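Mar 18, 2019
Giter bench, bimanual hanger task

Reran the eval with the Fivum policy after fixing the wrist cam timestamps. Left cam had been lagging the joint states, so half of what we blamed on the demos was probably that. Checkpoint is the one trained on all 3199 episodes incl. the December batch. Action chunk back to 2, was too jerky at the longer setting when both arms get near the rod.

Clear plastic still the worst. Left gripper closes on the tip of the hanger fine if the approach is from below, but depth is full of holes there and the policy seems to be going on RGB alone. Light blue ones much better, right arm takes the lower curve nearly every time. Dark garment hanging between the arms eats a lot of the left wrist view, need to check if thats what triggers the hesitation.
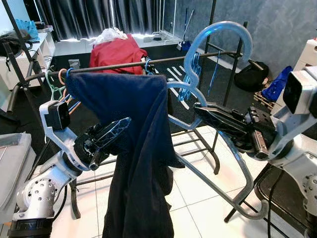
Dhillon reckons the hesitation is a handover problem and nothing to do with occlusion: both arms wait on each other becuase the demos have the operators pausing there too. Wants the pauses trimmed out before anyone touches the vision side. Fair enough, cheap to try.

To do
- trim idle segments, retrain, same seeds
- force limit on left gripper down, 2 clear hangers cracked already
- drop rod height in config to match the real rack, Raltcombe numbers are out
- 300 more demos on clear plastic only, different colour garments behind
- log gripper width at grasp, should of been doing this from the start

Retrain queued overnight, batch size unchanged.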